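자주 묻는 질문: 체크 테이블보와 과일, 그리고 흰 철제 선반

안녕하세요, 드리시스(Drisis) 생활용품점입니다. 저희 가게는 식탁보와 접시, 조립식 철제 선반처럼 집과 사무실에서 매일 쓰는 물건을 다루고 있어요. 손님들께서 메일이나 매장에서 자주 물어보시는 내용을 하나둘 적어 두다 보니 양이 꽤 늘어서, 아예 한 페이지로 모았습니다. 글이 조금 길더라도 필요한 부분만 골라 읽어 주시면 좋겠어요. 읽다가 궁금한 점이 더 생기면 편하게 연락 주세요.

테이블보에 관하여

체크 테이블보는 우리 식탁에 어떤 크기로 사면 될까요?

먼저 식탁 상판의 가로와 세로를 재 주세요. 의외로 이 부분을 눈대중으로 넘기시는 분이 많은데, 식탁은 막상 재 보면 생각과 꽤 다르답니다. 상판 치수를 아셨다면 원하는 늘어짐 길이를 양쪽으로 더하시면 돼요. 매일 앉아서 밥을 먹는 식탁이라면 늘어짐이 짧은 편이 편합니다. 천이 길게 내려오면 앉을 때마다 무릎에 걸리고, 아이들은 꼭 그걸 잡아당기거든요. 손님상이나 행사용 테이블이라면 조금 넉넉하게 내려오는 쪽이 보기에 좋고요.

체크무늬가 자꾸 비뚤어져 보여요.

아, 정말 많이들 물어보시는 질문이에요! 체크무늬는 줄이 또렷해서 조금만 돌아가도 금방 눈에 띕니다. 가운데부터 맞추지 마시고, 식탁의 긴 모서리 한쪽을 골라서 무늬의 줄 하나를 그 모서리에 나란히 맞춰 보세요. 한쪽만 맞으면 나머지는 손바닥으로 쓸어 주기만 해도 자리를 잡습니다. 그래도 비뚤어 보인다면 천이 세탁 후에 살짝 틀어진 경우일 수 있으니, 대각선으로 마주 잡고 가볍게 당긴 다음 다시 펴 보세요.

빨간색 물이 빠지지는 않나요?

처음 두 번 정도는 단독으로, 찬물에 세탁해 주세요. 그다음부터는 비슷한 색끼리 모아서 돌리셔도 괜찮습니다. 흰 칸이 분홍빛으로 물들까 걱정되시는 마음은 저희도 잘 알아요. 젖은 채로 세탁기 안에 오래 두는 일만 피하셔도 한결 낫습니다. 햇볕에 말리실 때는 뒤집어 널어 주시고, 다림질은 안쪽에서 해 주세요.

과일즙이 묻었을 때는 어떻게 하나요?

문지르지 마시고 마른 천으로 꾹꾹 눌러 먼저 빨아들인 뒤, 찬물을 뒤쪽에서 흘려 주세요. 사과즙은 처음에는 거의 안 보이다가 며칠 지나 누렇게 올라오는 일이 있어서, 흔적이 없더라도 한 번 헹궈 두시는 편을 권해 드립니다. 망고즙은 조금 더 고집이 세요. 중성세제를 한 방울 떨어뜨려 잠시 두었다가 헹구시고, 얼룩이 다 빠지기 전에는 다림질을 미뤄 주세요.

접시와 과일에 관하여

과일을 바구니에 담지 않고 접시에 하나씩 올려 두어도 괜찮을까요?

그럼요, 저희는 오히려 그쪽을 더 좋아한답니다. 과일을 한데 쌓아 두면 아래쪽 과일이 눌리고, 하나가 무르기 시작해도 며칠씩 모르고 지나가게 돼요. 흰 접시에 하나씩 놓으면 상태가 바로 보이고, 색도 참 예쁘게 살아납니다. 빨간 체크 위에 흰 접시, 그 위에 빨간 사과 하나면 꽃을 따로 꽂지 않아도 식탁이 환해져요. 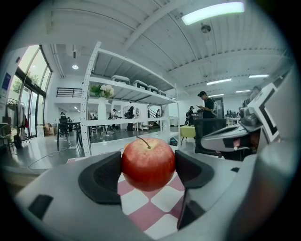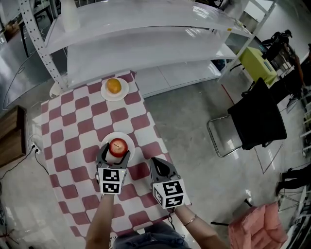
접시는 무늬 없는 것으로 고르시길 권해 드려요. 체크무늬만으로도 이미 이야기가 많은 천이라, 접시까지 꽃무늬이면 과일이 어디 있는지 찾아야 할 정도가 되거든요. 굳이 무늬를 넣고 싶으시다면 테두리에 가는 선 하나 정도가 알맞습니다. 매장에서 손님들이 가장 자주 집어 가시는 것은 시트홀름(Citholm) 흰 접시인데, 가장자리가 살짝 올라와 있어서 둥근 과일을 올려도 잘 굴러떨어지지 않아요.

사과와 다른 과일을 같이 두면 빨리 익는다던데요?

네, 맞습니다. 사과에서는 다른 과일을 익게 하는 에틸렌 가스가 나와요. 덜 익은 망고를 빨리 드시고 싶다면 사과와 함께 종이봉투에 넣어 두시고, 반대로 천천히 드시고 싶다면 접시를 서로 띄워 놓으세요. 식탁 위에서 조금 떨어뜨린다고 영향이 아주 없어지지는 않으니, 오래 두실 사과는 봉지에 넣어 냉장고 채소칸에 보관하시는 편이 좋습니다.

사과는 꼭지를 떼고 두는 게 좋은가요?

그대로 두세요. 꼭지를 억지로 떼다 보면 껍질이 함께 찢어지는 수가 있고, 그 자리부터 마르거나 물러집니다. 보기에도 꼭지가 있는 쪽이 훨씬 사과답고요. 씻는 것도 드시기 직전이 좋아요. 미리 씻어 두셨다면 물기를 꼼꼼히 닦은 뒤에 접시에 올려 주세요.

선반에 관하여

식탁 바로 뒤에 철제 선반을 두려는데, 답답해 보이지 않을까요?

흰색이고 뒤판이 없는 선반이라면 생각보다 가볍게 보입니다. 벽과 천장까지 흰 방이라면 더욱 그렇고요. 아래쪽 단을 꽉 채우지 않고 조금 비워 두시면 선반 너머가 보여서, 가구가 하나 늘었는데도 방이 좁아진 느낌이 덜해요. 다만 식탁에 바짝 붙이면 테이블보 자락이 선반 기둥에 걸릴 수 있으니, 손이 드나들 만큼은 띄워 주시는 것이 좋습니다. 뒤쪽을 청소하실 때에도 그 틈이 있어야 편하답니다.

단 높이는 나중에 바꿀 수 있나요?

저희가 판매하는 은툴리(Ntuli) 선반은 기둥에 구멍이 일정한 간격으로 나 있어서, 걸쇠를 빼고 원하는 구멍에 다시 끼우시면 됩니다. 처음에는 뻑뻑할 수 있어요. 선반 판을 비운 상태에서 네 귀퉁이를 조금씩 번갈아 올려 주시고, 한쪽만 먼저 끝까지 올리지는 말아 주세요. 높이를 바꾼 뒤에는 판이 수평인지 꼭 확인해 주시고요. 컵에 물을 반쯤 담아 올려 보면 금방 알 수 있습니다.

폭은 어떤 것이 있나요?

지금은 폭 100cm와 80cm가 있고, 깊이는 모두 39cm입니다. 가끔 도면에 800mm라고 적어 오시는 분이 계신데, 그 제품이 바로 80cm 선반이니 헷갈리지 않으셔도 돼요. 두 가지를 나란히 이어서 쓰시는 분도 많습니다. 이어서 놓으실 계획이라면 주문하실 때 메모를 남겨 주세요. 연결용 나사를 함께 넣어 드릴게요.

맨 윗단에는 무엇을 두는 게 좋을까요?

자주 꺼내지 않는 가벼운 물건이요! 같은 모양의 흰 수납 상자를 한 줄로 세워 두면 안에 무엇이 들었든 말끔해 보입니다. 철 지난 테이블보나 냅킨, 명절에만 쓰는 찻잔 받침 같은 것이 들어가기 좋지요. 다만 이름표는 꼭 붙여 두세요. 똑같은 상자가 여럿이면 결국 하나씩 다 내려 보게 되는데, 저희 창고가 한동안 딱 그랬답니다.

선반에 꽃병을 올려도 되나요?

네, 키가 큰 꽃병은 위쪽 공간이 넉넉한 단에 올려 주세요. 꽃잎이나 잎이 윗단 바닥에 닿으면 쉽게 상합니다. 흰 선반에는 흰 꽃도 은근히 잘 어울려요. 초록 잎이 섞여 있으면 밋밋하지 않고요. 물을 가실 때는 꽃병을 내려서 가시고, 판 위에 떨어진 물은 바로 닦아 주세요. 칠이 되어 있어도 긁힌 자리에 물이 고이면 녹이 생길 수 있습니다.

주문과 교환에 관하여

테이블보와 접시, 선반을 한꺼번에 주문하면 같이 오나요?

선반은 부피가 커서 따로 출발합니다. 테이블보와 접시는 프리셀(Presell) 포장 상자에 함께 담아 보내 드려요. 천으로 접시를 감싸는 것이 아니라 각각 따로 포장하니, 구김이나 깨짐은 너무 염려하지 않으셔도 됩니다. 혹시 받으셨을 때 접시에 금이 가 있다면 버리지 마시고 사진을 찍어 보내 주세요. 확인하는 대로 새것을 보내 드립니다.

테이블보를 펴 봤는데 생각한 색과 달라요. 교환할 수 있을까요?

세탁하지 않으셨다면 가능합니다. 한 번 식탁에 깔아 보신 정도는 괜찮아요. 펴 보지 않고 어떻게 알겠어요. 화면에서는 빨간 칸이 더 진하거나 분홍에 가깝게 보이기도 해서, 색에 민감하신 분께는 작은 천 조각을 먼저 보내 드리고 있습니다. 주문서 메모란에 '원단 조각'이라고만 적어 주세요.

매장에서 직접 보고 살 수 있나요?

네, 오전 10시부터 문을 엽니다. 선반은 조립된 상태로 세워 두었으니 단도 옮겨 보시고 물건도 올려 보세요. 댁의 식탁 치수를 적어 오시면 그 크기에 맞춰 테이블보를 접어서 보여 드릴 수 있어요. 9월에는 가을 체크가 새로 들어오니, 급하지 않으시다면 그때 들러 보시는 것도 좋겠습니다.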